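Haworth reversible bed cover, double

Product group: bed covers and throws
Range: Haworth (Gultby bedding)
Suitable for: double beds with or without a footboard

General

The Haworth is a light quilted cover intended for use over a fitted sheet or thin under-blanket. It is made up as a single piece with a stitched edge binding on all four sides. There is no right or wrong end; the cover may be turned head to foot to even out wear. It is supplied without pillowcases.

The cover is not intended as a winter quilt. In unheated rooms a second layer is needed, and the filling weight given below should be compared with that of the quilt it is meant to replace.

Specification

Outer: woven cotton, both faces
Filling: polyester wadding, 85 g per square metre
Edge: folded binding, double row of stitching
Binding width: 15 mm
Folded pack height: 103 mm
Fastenings: none
Washing: 40 degrees, normal cycle
Tumble drying: low setting only
Ironing: medium, binding only
Bleach: do not use

Fit

Measure across the mattress and add the drop wanted on each side. Where the bed has an arched or curved headboard, the cover should stop at the foot of the pillows and should not be pushed up behind them. Fabric trapped between mattress and headboard pulls the stitching at the corners, and this is the most common cause of returns in the range.

On beds that stand against a wall, allow the full drop on the open side and tuck the other. A narrow strip of the under-sheet will normally show along one edge when the cover is laid this way. It can be reduced by moving the cover across but will not disappear on mattresses deeper than 46 cm at the side.

Creasing

The outer is not treated for easy care. Light creasing is normal in use and will be seen most clearly on pale colours in daylight from a side window. Shake the cover from the foot end and smooth by hand towards the edges. Steam may be used at a distance. Direct pressing flattens the wadding and leaves marks along the quilting lines.

Using the bed as a folding surface

Many households fold clothes on the bed, and the cover is suitable for this. Points to observe:

Lay garments on a made bed only. Loose bedding shifts under the cloth and the fold will not stay square.
Work from the foot of the bed, with the pillows left at the head.
Place trousers flat with the legs together and the waistband straight before making the first fold.
Smooth from the centre seam outwards.
Check dark garments for loose threads and fluff. Both transfer readily to pale cotton. A lint roller removes them; a stiff brush should not be used on the outer.
Do not lay damp clothes on the cover. Wadding dries slowly, and dyes from new black fabric may mark it.
Empty pockets and close zips first. An open zip is the usual reason for a pulled thread.

Very thick items such as fleece are better folded in thirds than in half. They spring open if the last fold is not turned underneath.

Storage

Fold the cover lengthways twice and roll it from the foot. The Skerkadon storage bag in the large size takes one double cover or two singles. Do not vacuum pack. The filling recovers only in part after long compression.

Spare binding

Binding is sold by the metre under the Clustel name in all range colours. Stitch along the existing needle holes. Cut ends must be turned in before sewing or they will fray in the first wash.

Dark garments on patterned bedding
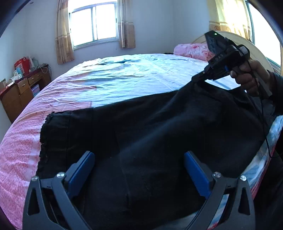
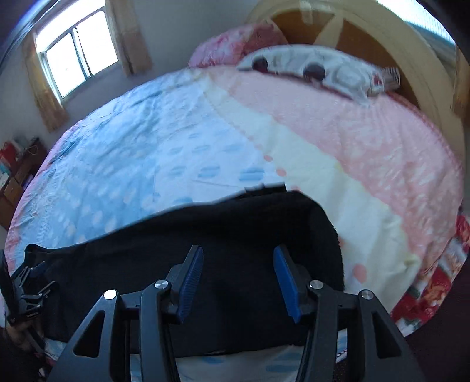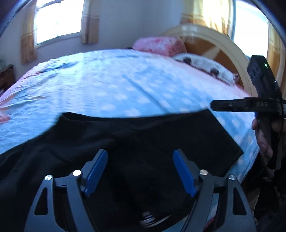 Customer remarks

Skerkadon wrote that the advice on dark clothes should come further up the page, having put a new pair of black jeans down on the pale side and found a grey patch afterwards which took two washes to shift. The same customer had no complaint about the binding, but asked whether the cover could be offered with a longer drop for one side only, as the bed is against a wall and the tucked side uses up cloth that would be more use at the front.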